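The Flat at Skeko

My aunt left me a flat on the fourth landing in Skeko and a biscuit tin full of keys, and I can tell you that not one of those keys was labelled. I'd been there twice as a child and remembered a balcony and a smell of floor polish. The balcony was still there, anyway!

I'd given myself the last two weeks of May to clear it. My plan (I had a plan, I'd written it on the train) was to do the kitchen first, then the bedroom, then the big room, and have the lot down to bare floor before the new people came for the keys. By the end of the first morning I had wrapped one teapot and read 16 letters.

The letters were from a man called Vukčević. Just that, no first name, signed at the bottom in green ink as if he were stamping a form. He wrote about the price of plums in Tindora, and about his knee, and about a ferry that was always late. I kept waiting for something romantic and got a page and a half on guttering. But she'd kept them all, tied with kitchen string, in the drawer where anyone else would have kept the good spoons.

So then I had to look for more of them, didn't I? I went through the sideboard, the linen chest and both of the suitcases on top of the wardrobe, and everything I took out went down on the floor until there was only a sort of goat path from the door to the window. Tablecloths, mostly. A box of fuses. A raffle ticket from Dero, number 443, which I put in my own purse and still have, and I couldn't say why.

By evening my back had gone and I lay down flat on the carpet in the big room with my cheek against the pile.
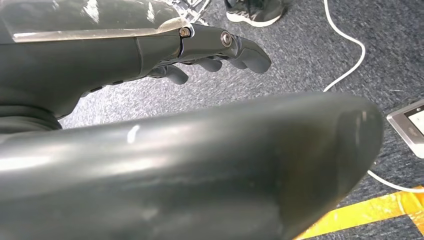
It's a funny thing, being that low in a place you've only ever walked through. I could smell the polish again – she must have gone on using the same tin for forty years – and I could hear the neighbour's radio coming up through the joists, somebody reading out the weather for the coast. I lay there and thought about guttering.

Then I got up and made tea, and unwrapped the teapot to do it, so that was the whole of my morning's work undone.

I found the last letter on the second night, folded small inside the case of her reading glasses. Same green ink. He'd had the knee seen to. The ferry had been on time, for once, and he had stood on the quay at Tindora until the last car came off, and he supposed she had been busy. The plums were very good that year, he said, and he would keep her some.

I read it standing up, and then I put it with the others and tied the string again, tighter than it had been. The new people got the keys a week late. I told them it was the sideboard.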